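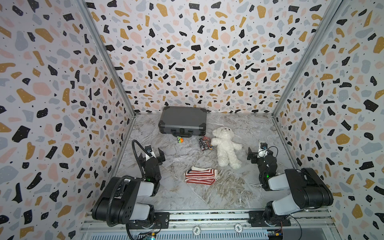 Figure 8.1 Terrazzo-pattern wallpaper above a marble-look floor.

Search this book Search Advanced

Chapter 8
Terrazzo and Its Printed Forms

8.1 Scope of the chapter

Terrazzo is a composite surface made of stone, glass or shell chips held in a binder and ground flat. The binder is either a cement paste or a resin. Printed terrazzo is a pattern that copies the ground face of the composite and is applied to paper, vinyl, tile or laminate. The two have separate specifications, separate trades and separate failure modes, and they are often confused on finish schedules. Sections 8.2 to 8.4 deal with the cast material. Sections 8.5 to 8.7 deal with print.

Readers should already know the terms substrate, bond coat and movement joint from Chapter 3.

8.2 Composition of the cast material

A terrazzo topping has two main parts by volume: the chip and the matrix. Chips are graded by size, and each grade is given a number. Small grades fill the gaps between large ones. If a mix has only large chips, the matrix areas between them are wide, and the surface shows more of the binder color than the designer may expect. If the grades are blended, the ground face shows a high proportion of stone.

The matrix may be gray or white cement, with or without pigment, or it may be epoxy. Cement matrices are porous and must be sealed. Epoxy matrices are laid thinner, cure faster and accept stronger colors, but many of them fade in direct sunlight and are kept to indoor work.

Divider strips of zinc, brass or plastic are set before the topping is placed. They control shrinkage cracks in cement systems and separate one color from the next. A strip must stand directly over any joint in the slab below. The Rallholm library floor, surveyed by Perihan Gökçe for the second edition of this book, had 191 panels, and nearly all of its cracks ran beside strips set a short distance away from the slab joint.

8.3 Grinding and finish

Grinding starts when the topping is hard enough to hold its chips. A coarse abrasive removes the surface paste and exposes the stone. The floor is then grouted to fill pinholes, left to cure again, and ground with finer abrasives. The last grit sets the gloss. Stopping too early leaves scratches that show under low side light; they should be looked for before the sealer goes down.

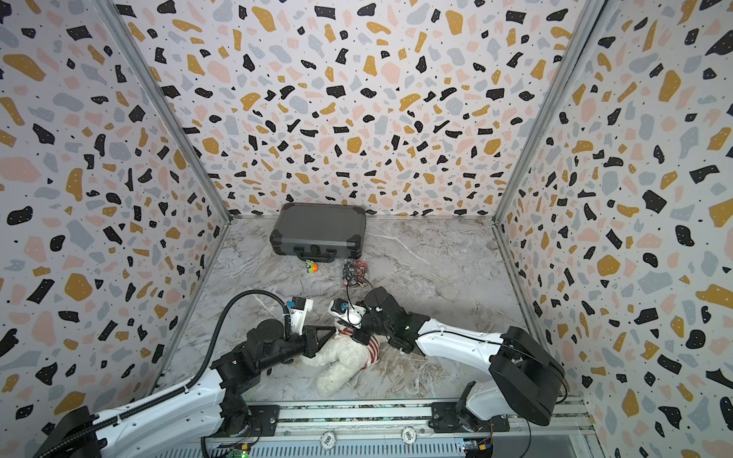
Why does a cast terrazzo floor show chips of so many shapes when the chips are supplied in even grades?

Grinding cuts each chip at a different height and angle, so the exposed face depends on where the cut falls.

8.4 Records of mix and source

The mix record should state the chip grades, the proportion of each, the binder, the pigment by weight and the quarry or supplier. A repair made without the record seldom matches. At the Kurtuluş bus hall the contractor kept a sample plate for every batch, and a patch of roughly 3 square meters was later matched from the plates alone. The Ladent offices, with 1,493 square meters of floor and no plates, were patched in a contrasting color.

8.5 Printed patterns

A printed pattern is described by its ground, its motif colors, its scale and its repeat. The ground is the color that stands in for the matrix. The motifs stand in for the chips. Most commercial designs use a pale ground, a few flat colors and a fine dot or speckle that fills the space between large shapes. Flat color is the main visual difference from stone, which carries grain and veining inside each chip.
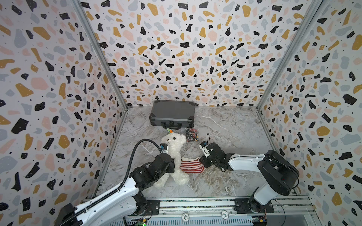
Figure 8.2 Printed chips in black, mustard yellow, pink and pale blue-gray, with small dots between them.

Repeat is the distance after which the design starts again. A short repeat is cheap to print and becomes visible on a long wall as rows of the same dark shape. Umut Saraç's method for judging a repeat, used in the Hedetti exercises that follow Section 8.7, is to mark the largest dark motif on a full-width sample and measure to its next occurrence in both directions.

Tags: floor finishes, wall coverings, terrazzo, pattern repeat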